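Search this site
Search

Chores, Again

June 11, 2021

Every few months a reader asks when a machine will put away the groceries. My answer has moved a little since February, so I am writing it down.

Picking mixed objects out of a bin is the part of the problem I follow most closely. It covers a fair share of both kitchen work and shop-floor work: things lie at odd angles, some roll, some are slick, and several end up against a wall where a finger has no room to get behind them. A soda can on its side and a shallow tray need different grasps. A rubber duck needs another.

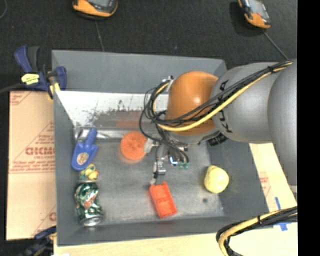
Grasp success is the number everyone quotes. I care more about what happens after a miss. Tuva Lindholm, who used to run a packing line at Skindetti, gave me her threshold: if a person has to walk over more than once in 22 minutes, the cell costs more than it saves. Her old line handled 3000 parts a shift, and the parts were all the same shape. A house is worse on every count.

Walls and corners remain the weak point. A person drags the object out with one fingertip and then picks it up, without noticing that those were two moves. Most controllers I have read about plan only the second one.

So, for the shop floor: yes, for known parts, with someone nearby. For the home: no. I would let an arm sort a toy bin if I could bolt it down and leave it all night to finish. I would not let it near the dishwasher.

Ottó Dobos disagrees and has promised me a rebuttal. I will post it when it arrives.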